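3. Materials and methods

3.1 Source of machines

The desktop computers examined in this study came from a single municipal collection stream operated by Bravberg between April and the close of the sampling period. Units were accepted if the case was complete, the motherboard was present and the power supply had not been removed. Laptops, all-in-one machines and servers were excluded. A total of 784 towers met these conditions. Each was given a serial label on arrival and stored indoors on shelving until it was opened.

Collection records listed the postal district and the type of drop-off point, but no information about the former user. Storage drives were pulled at intake and sent for certified erasure under a separate contract. They are not part of the results reported in Section 4. Age was estimated from the latest date code found on any soldered component of the motherboard. This tends to place a machine slightly earlier than its date of sale, and no correction was applied.

3.2 Inspection and removal of memory

Cases were laid on one side and the side panel was taken off. Dust was cleared with dry air at low pressure before any part was handled. The number of memory slots, the slots in use and the label text on each module were entered in the Tavares inventory database. Where a label was missing or could not be read, the capacity was taken later from the configuration data stored on the module itself.

Modules were released at the end latches and lifted straight out of the slot. Contacts were inspected under a bench magnifier and graded on a four-step scale: clean, light film, heavy film, and damaged. Modules graded as damaged were set aside for material recovery. Those with a light or heavy film were wiped with a lint-free cloth and isopropyl alcohol, left to dry, and graded again. The second grade is the one used in the analysis. Both grades are given in the supplementary table.
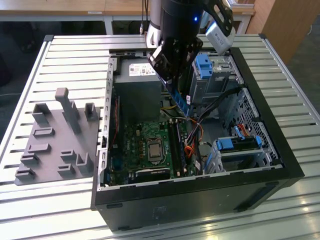
Figure 1. Memory module held over the open side of a desktop tower, its lower end pointing toward the slots on the motherboard.

From the modules that passed the second grading, a subset of 243 was drawn for electrical testing. The draw was stratified by capacity and by memory generation, so that older and less common types were not lost from the sample. Modules of mixed origin found in the same tower were treated as separate items. Matched pairs were also treated as separate items, although they were tested one after the other in the same slot.

3.3 Electrical testing

Testing was done on reference motherboards, one for each memory generation, with a single module installed at a time. Each module was run through the Toltix pattern suite for 100 complete passes at the rated speed and voltage. A module was recorded as reusable if no error was logged in any pass. A single logged error led to one repeat of the full run in a different slot. If the repeat was free of errors, the module was recorded as marginal and kept out of the reusable group.

Ambient temperature in the test room was logged throughout. Runs interrupted by a loss of power were discarded and started again from the first pass. The reference boards were checked at the start and end of each working session with a control module of known good condition, and all results from a session were rejected if either check failed.

3.4 Estimate of displaced production

The mass of new memory displaced by reuse was calculated one to one by capacity, an assumption discussed further in Section 5. Older generations have little demand outside repair and industrial control, and a lower displacement factor was therefore tested in the sensitivity analysis. Energy use for collection, intake and testing was assigned to the modules by mass. Transport distances were taken from Bravberg route logs and include the return leg of empty vehicles.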